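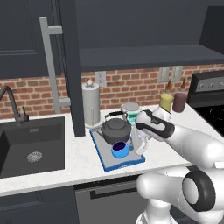 Sequeira sells loose leaf tea by post, and we started it because we didn't believe most of what was printed on tea packets. Detox, calm, focus, glow: we had bought them all and felt much the same afterwards. What we do believe in is a kettle and a small blue cup on a tray, with a brew dark enough to hide the bottom.

What we sell
We keep 16 teas. Other shops list 121 and we doubt anyone there has tasted the lot. Prelell is our everyday black and outsells everything else. Womomo is smoky, and people either reorder it or write to complain.

What we don't say
We won't tell you a tea is good for you. We don't use the word "artisan", and we are wary of "hand-picked" unless the grower can show us. Two suppliers couldn't, so we stopped buying from them.

Ordering
Parcels go out on Monday. The smallest bag makes 15 cups if you use one spoon each, fewer if you like it strong. We tried a subscription called Clamemer for 4 months and dropped it, as most people ended up with more tea than they wanted. Samples are still available on request.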